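Calldale Quilting Patterns – Frequently Asked Questions

Which seam allowance do the patterns use?
All Calldale patterns use a quarter-inch seam allowance, included in the templates.

Should I wash the fabric first?
Wash dark reds and navies separately. Pre-cut pieces should not be washed before sewing.

What size is the Bedix block?
The finished block measures 8 inches square. The layout has 11 rows.

How do I choose colours for it?

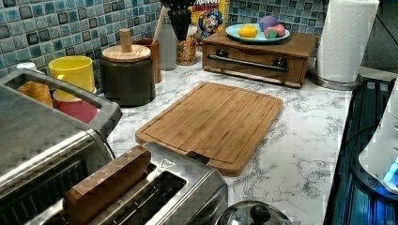
Bedix needs one colour family in several values. Sort the fabrics from light to dark, then scatter them so that no two neighbours match. The small square tiles behind the worktop, in teal, slate blue, pale blue-grey and charcoal, show a suitable spread.

Can I sell quilts made from a pattern?
Yes – credit the designer, Meron Mersha, on the label.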